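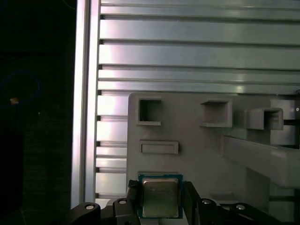

4.2 Failures in the processor task. The Tinley policy failed 36 of 100 trials. In 25 of these the fingers closed late, a habit it defended through every retraining.

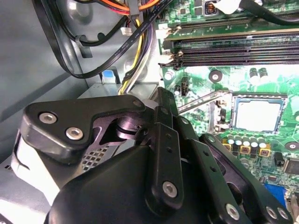
The other 11 ended in a force stop near the socket. Our limit, set in August, was strict enough that the arm treated most cables as a threat to its life. 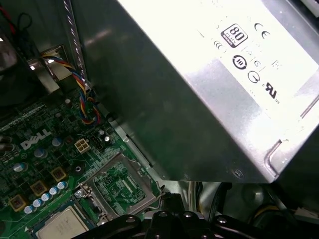
4.3 Recovery after a stop

The Rarnska controller resumed by repeating the motion that had stopped it.

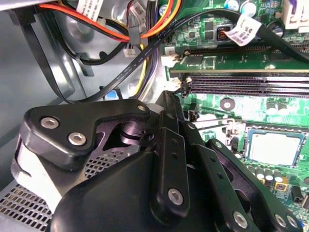 Figure 3. Gripper inside the open case, above the motherboard.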